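Pavilon is finally adding a night shift at its van plant in Gavelach, and I'm thrilled!
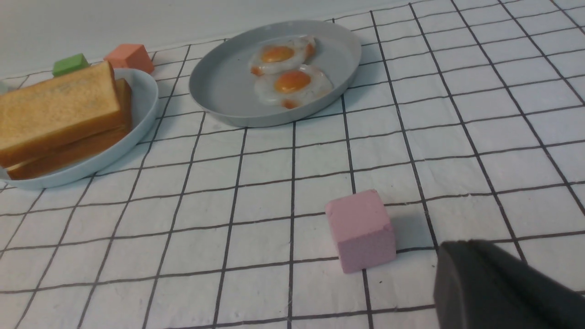 How many new jobs is that?
The company says up to 208, starting in October.

Four suppliers should get busier too, Gekura first of all.
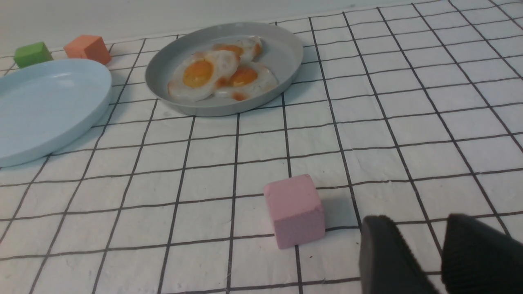

They make the door seals, and they're already hiring!
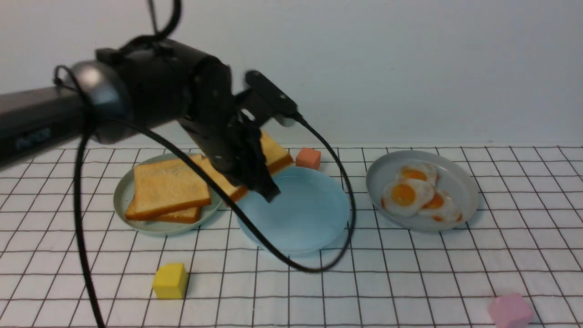
The new van, the Mridha, will roll out at 98 a day. Welding is done by jointed arms like the dark gray one over the tablecloth, only far bigger (I could watch them for hours).
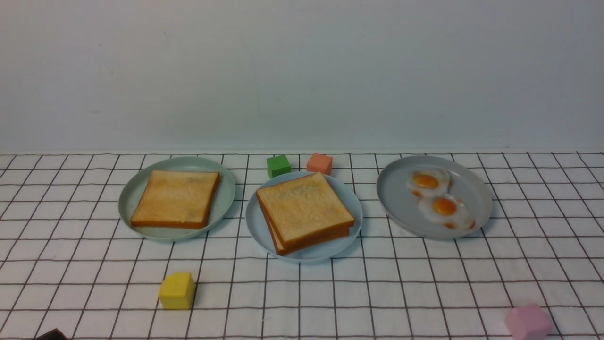
One reader writes that the last bus leaves 14 minutes before the shift ends, and wants Pavilon to fix that first.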